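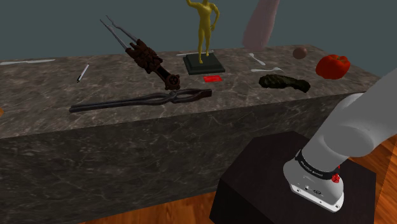 The Heston Film Society met in August in the upstairs room, with Eleni Delić in the chair, and the members present were Elsa Öberg, Tormod Haugen, Signe Midtbø and Vilgot Haugen, who also took these notes and begs everyone's patience with his spelling. Eleni opened at 7 p.m. by thanking us all for coming out on such a sticky evening, and said how glad she was to see both Haugens in the same room again. She then turned to the audience prize for the short film night, which we have put off for two meetings running. Everyone agreed it should be something a winner would want to keep on a shelf, and after a good deal of friendly back and forth we settled on a yellow standing figure with one arm raised above its head and the other bent toward the hip, on a square black base with a stepped edge. Signe felt the base should be left plain, with the winner's name on a card instead, and this was carried without a vote.

Notes of the last meeting. Read and approved, with one correction. Elsa did not say that Jidcombe was "too long." She said it was too long for a Sunday crowd with a bus to catch, and she would like the difference recorded.

Fall program. Tormod had kindly watched all 21 of the features members put forward and had brought a page of remarks on each, which he offered to read aloud. Eleni suggested, very gently, that he might read us his favorites. We will show 9 films, opening with Stedel. Tormod called it a slow, snowy thriller about a ferry pilot who comes home to find another man using his name, and he said the last half hour had kept him awake well past midnight. Signe had seen it too and thought the daughter's part was badly underwritten, although she liked the sound of the engine running under everything. There was a long and enjoyable talk about whether the man in the rowboat at the end is the brother. No decision was reached on the rowboat.

Prendergast will be the second film. Vilgot asked that the notice in the lobby mention the scene with the horses, as he would have liked some warning himself. Agreed. Elsa will write the wording and will try not to give away the wedding.

Jidcombe was discussed again. Elsa still holds that it would play better with an intermission after the courtroom part, and Tormod holds that the director would weep. It was put to a show of hands and we will have the intermission. Tormod asked that his sorrow be noted, and it is noted here with affection.

Short film night. Entries are coming in nicely. Signe reminded us that the limit is 30 minutes including credits, and that one entry already runs well over. Eleni will write to the maker and ask whether there is a shorter cut, as we would all be sorry to lose it. Voting slips will be handed out at the door and collected before the cake.

Seats and sound. We have 60 chairs, and two of the ones in the back row wobble. Vilgot will look at them before the opening. The left speaker has been humming again during quiet scenes, and Elsa wondered if the cable might simply be old. Signe has a spare at home and will bring it to the next meeting.

Ticket price. Left as it is until spring.

Other business. Tormod would like to give a short talk before Stedel. Eleni said that would be lovely and asked how short. He thought about ten minutes, and this was accepted. Signe asked whether anybody had picked up a green umbrella after the June showing. It may be in the coat closet downstairs, and Vilgot promised to look.

The meeting closed at 8:50 p.m. We will meet again the week before the opening, same room, and Elsa is bringing the coffee.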